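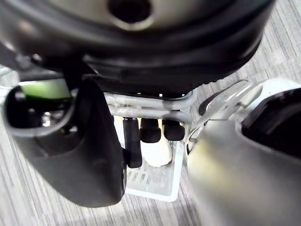 Wrist view from this morning's teaching session, gripper over the clear tray.

Teaching the arm by hand vs by remote -- is either worth it?
Posted in: Small Automation

bentspanner
2018-06-04
We've been trialling the Zuvico teaching kit at our unit in Grornolville. The rep's line was that anyone can show the arm a job in an afternoon: grab it, move it through the task, press save. We're on our 19th session and I'm not convinced. The job is reaching into a clear plastic tray on a bench. A new starter learns it before tea break. Has anyone got one of these to do a job it wasn't shown to the inch?

marl_pit
Depends what you mean by "shown". If you're holding the arm and walking it through, all you've saved is a path. Shift the tray by a thumb's width and the path is wrong. You need lots of goes with the tray in different spots and something that learns from the lot. We did 576 by remote before ours was any use.

bentspanner
576 goes for one tray is my point. Who paid for those hours?

quillback
Look at your own picture before you blame the kit. Clear plastic on a pale streaky bench, a white thing in the tray so bright it's lost all its detail, and the bottom edge of the tray glaring like a strip light. The only things in there with a decent outline are those black bits. I'd struggle to judge depth from that and I've got two eyes. Put a dark mat down and turn the lamp away.

bentspanner
Fair about the glare. The mat I'll try. But the brochure has see-through packaging all over it, so I'd have thought they'd met the stuff before.

old_hob
Disagree with marl_pit on remote. We had the Hiriseck hand controllers on loan last August and they were horrible for close work. You can't feel when you've touched the side, so you go slowly and stop and start, and then the arm copies the dithering. By hand is better for anything fiddly.

marl_pit
By hand your arms are in front of every other camera. And you push harder than you think. Ours learned to lean on things.

old_hob
Then use the wrist camera.

marl_pit
Which on that shot has the gripper and half the arm across it.

quillback
Both of you are guessing, me included. Has anybody run the same job both ways and kept score?

tin_lid
Tsang put out a write-up claiming 2,000 goes by remote beat the same number by hand. I read it twice and couldn't find how they picked the operators. One good operator would explain the whole thing. I'd not buy anything on the strength of it.

bentspanner
That's roughly where I am. I'll do the mat and the lamp, then one batch each way with the same person doing both -- and if it still misses, the kit goes back. Will post the numbers, good or bad.

old_hob
Do the hand batch second. You'll be better at it by then.

quillback
That would rather spoil the test.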